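Finally getting on with the craft corner. The back and sides are papered now, small blue-grey flower clusters on pale lavender-grey. Julel did the cutting, I did the paste. 1/7

The top is a marble pattern, taupe and grey-brown with cream and rust veins. I wanted plain white and was outvoted. It has grown on me since April. 2/7 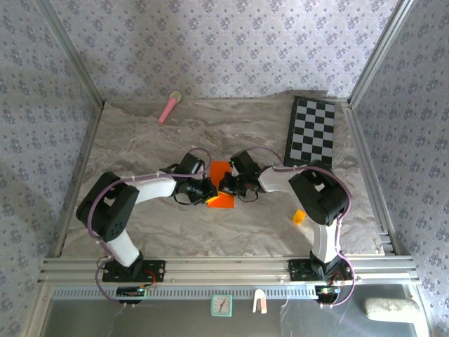 Orange-red on the marble pattern, flowers behind.

The paper was the end of a line from Lonstead, £24 a roll. Matching the clusters at the corners took most of an afternoon. 3/7

If you're papering something this small, cut each piece 40 mm too long and trim it in place. 4/7

Yaneth Tello asked if the side walls are a different paper. Same print, same batch. They just look darker and greyer than the back. 5/7
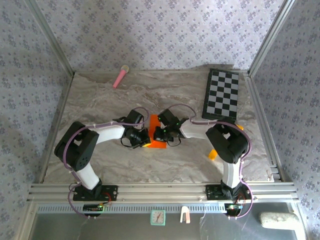
Small yellow piece next to the orange-red one.

I like a strong colour on that top. Pale things get lost among the veins. 6/7

Still to do: a second coat of paste on one loose seam, and a shelf for the paper offcuts. 7/7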